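Skisau Storage, Building 2 — Monthly Walk-Through
November
Done by: Dineo Mkhize
Checked by: Pravesh Oosthuizen

1. Exits and stairs
North exit opens fully: OK
South exit opens fully: OK, closer is slow. Adjust the screw before next month.
Exit signs lit: one out by the loading door. Bulb ordered.
Stair treads: OK

2. Fire equipment
Extinguishers in place and tagged: OK
Gauge in the green: OK, except unit 21. Swap it Tuesday.
Sprinkler heads clear of stock: NOT OK in aisle C. Boxes stacked too high again. Zoila Ayala has been told — please restack by end of shift.

3. Electrical
Panel doors closed and clear: OK
Extension cords: one in use behind the front desk. Replace with a proper outlet.
Breaker labels: 33 is still blank.

4. Keys and locks
Spare keys on a ring and tagged: see comment
Padlocks on outside gates: OK, stiff. Oil them.
Comment: Tags need to match the numbers on the sign-out sheet. Loose keys go to Chantelle Buthelezi, not in the desk drawer.
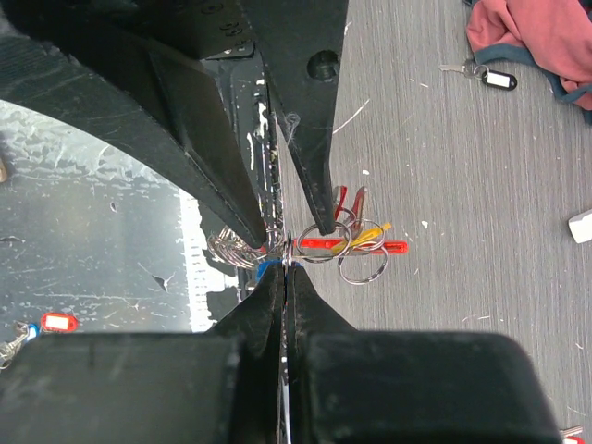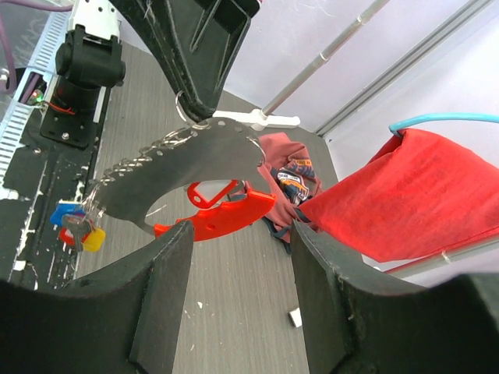
Item 4. Second photo: keys with colored tags.

5. Floors and racks
Aisle lines visible: worn near the scale
Rack load signs posted: OK, 4000 lb signs on all bays in aisle A
Damaged uprights: one bent at the foot, aisle B. Unload that bay and leave it empty until Ruan Sithole has looked at it.

6. First aid
Kit sealed: no, bandages low
Eyewash flushed: OK

Open from last month: dock light, still waiting on the electrician.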